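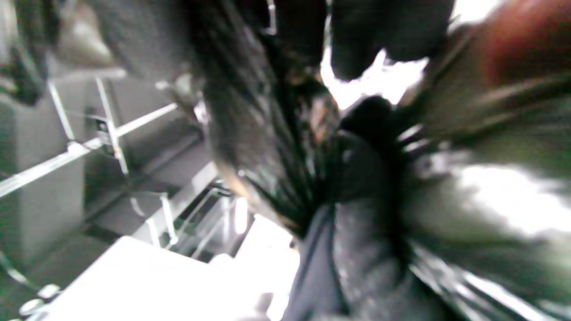
Posted June 1, 2018 by the tenant of number 8 | Filed under: Doors, Complaints | 4 comments

I bought a doorbell. It's a Clurell, it came from a shop on Gosport Street that mostly sells vacuum bags, and the box promised 73 chimes. I have tried them all. One is a rooster.

The old bell was a Rustano, wired in by whoever had the place before me, and it made a noise like a dropped tray. I was fond of it. It gave up last November and for months people simply knocked, or didn't, and left a card saying I wasn't home while I stood in the hallway in my socks.

The new one comes in two parts. The button sticks to the door frame with a grey foam pad, and the instructions say to clean the surface first and leave it overnight before anyone presses it. How you arrange that with the general public, they don't say. The first press came at dinnertime, from a man selling gutter guards, and the button went home stuck to his thumb. He brought it back, very decently, and then told me about gutter guards for quite a while.

I've used proper screws since.

Range is meant to cover the whole house. It reaches the kitchen but not the laundry, and it also reaches the neighbours, who have the same model on the same channel. For a week I answered the door to their parcels. You change the channel by holding the volume button until the light goes green, page 6 of the leaflet, under "Festive Melodies".

I've settled on chime 41, two plain notes. The Başaran bakery van still just honks.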